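Research Assistant, Defense and Security Agreements (fixed term)
Posted 13 September 2023
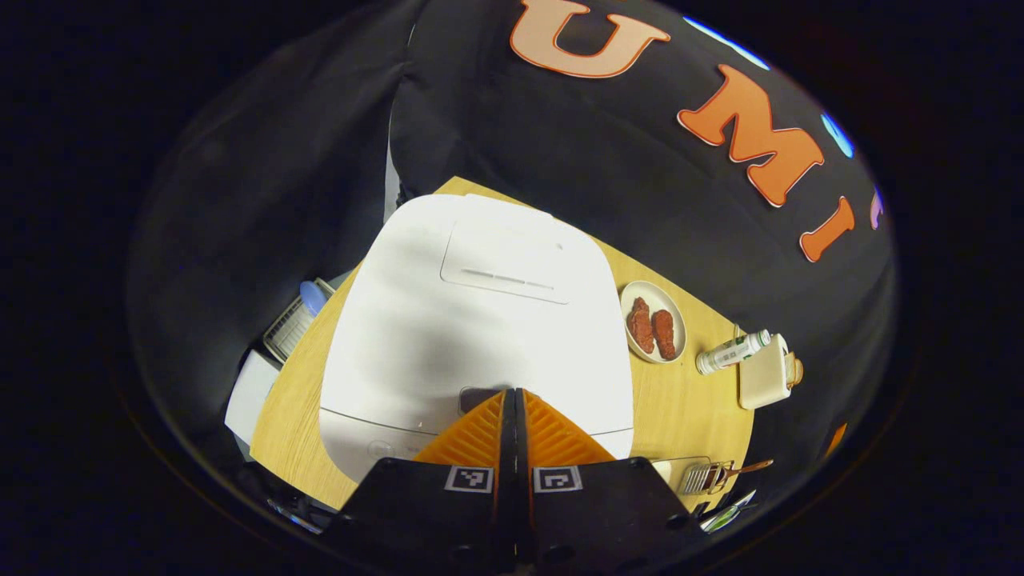
Turno is looking for a research assistant to join its small desk on military cooperation between states. The desk keeps a public register of defense agreements, joint exercises and officer exchange programs. It now holds 108 entries, and we want to extend it to cover Central Asia and the Black Sea region.

The contract runs for 19 months, starting in January. The post is full time and based in our Gekberg office, with up to two days a week from home.

What you will do
Read treaty texts, ministry statements and parliamentary records, and enter them in the register.
Check existing entries against the original documents and correct dates, signatories and status.
Write a short note each month on agreements signed, extended or dropped.
Answer questions from reporters and students who use the register.

What we ask for
A degree in international relations, law, history or a related subject.
Good written English and a working knowledge of Russian or Turkish.
More than two years of work with official documents, in any setting.
Romanian is useful but not required.

How to apply
Send a resume, a one-page cover letter and a writing sample to Lăcrămioara Coman, who heads the desk. Put "Register" in the subject line. Shortlisted candidates will be given a short paid test on a treaty text. Interviews are held by video call.

We cannot sponsor work permits for this post.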